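Patham finally gets its missing bus back, give or take a bus

25/11/2021

The Route 4 bus will once again stop outside the Patham library, ending a dispute that has occupied the town's letters page for longer than the library's current carpet has occupied the library.

Council voted on Tuesday night to reinstate the stop from the start of the new timetable. It was removed in April, when the route's operator, Jedener Coaches, decided that buses could save time by going down Warkska Street instead of turning past the library and the pool. The buses did save time. According to the operator's own report, they saved two minutes, and then spent them waiting at the Donati Road lights.

A petition to bring back the stop gathered 1,361 signatures, which is a fair effort in a town where the last council survey drew 78 replies, several of them on the subject of magpies. The petition sat on the library's front counter beside the returns slot, so anyone bringing back a book had to go past it. Council staff noted in their report that "a small number" of signatures appeared to belong to children under five. They let them stand on the grounds that children under five also catch the bus.

The objections to the change were mostly practical. The nearest remaining stop was at the bottom of the Warkska Street hill, and the library is at the top of it. Jedener's mapping showed the walk as a short one, and on a map it is. The company had measured it flat, as maps tend to encourage. Library regulars with prams, walkers and the large-print edition of anything by a Russian reported a different experience.

There was also the matter of the shelter. When the stop was removed the shelter stayed, complete with bench, timetable case and a sign asking people to signal the driver clearly. Visitors to town continued to wait in it. Council put up a notice explaining that no buses stopped there, but placed it inside the timetable case, behind the old timetable. A second notice was taped to the glass in June and came down in the first decent wind. By August the library had taken to sending someone out at closing time to check whether anyone needed to be told.

Library use fell over the same period, though how much of that can be blamed on the bus is a point on which the council report goes a bit quiet. Weekday mornings were hardest hit. The large-print shelves, normally stripped bare by Wednesday, were reported to be full. The Thursday craft table moved to the bowls club, where there is a bus and also a bar, and has given no firm indication that it will be coming back.

Evening and school holiday sessions held up better, helped along by parents with cars. The library's science and technology afternoons were booked out for most of winter, and the local history talks did well too, apart from the one about the history of public transport in Patham, which had a disappointing turnout. 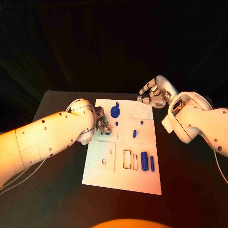
Robot arms at work over a white board.

Tuesday's debate ran for just under an hour, a good part of it given over to whether the stop was being "reinstated" or "newly established". The difference matters because a new stop needs a new concrete pad, a safety review and a period of public comment, while a reinstated one needs a man with a ladder to put the sign back up. Council settled on "reinstated". The sign itself was found in the depot, in good condition, leaning against three others that no one at the meeting could account for.

A compromise put forward by Jedener Coaches, under which the bus would have slowed down outside the library without stopping, was not seconded.

The company said in a written statement that it respected the decision and looked forward to "delivering an enhanced library-adjacent customer outcome". Asked whether this meant the bus would stop at the library, it said that it did.

Not everyone is pleased. Traders at the Donati Road end of Warkska Street have had seven months of passing buses and say they have grown used to them. The bakery in particular did well out of drivers held up at the lights, and has asked whether the lights might be made slower to compensate. Council has referred the question to its traffic working group, which meets twice a year and has just met.

Residents of Warkska Street itself were divided. One household wrote in to say the buses had rattled the windows. Another, next door, wrote in to say it had never noticed a bus and would like to know when they were running, as it had been walking to the station.

The reinstated stop will be served by every Route 4 bus on weekdays and by most on Saturdays. There is still no Sunday service. There has never been a Sunday service, although the Sunday column on the timetable has been printed for as long as there have been timetables, and is thought to be there for symmetry. A motion to remove it was raised under general business and lapsed when the meeting ran out of time.

The pool, which shares the stop with the library and was mentioned in the petition only once, as "the pool", will also benefit. Its manager's report notes that lap swimmers kept coming regardless — some of them apparently ran — but that the seniors' aqua class dropped away sharply after April. The class will resume its old time slot when the buses do, provided enough people put their names down at the front desk.

New timetables will be delivered to letterboxes in the next fortnight. Anyone who doesn't receive one can pick up a copy from the library. Until the change takes effect, the nearest stop is at the bottom of the hill.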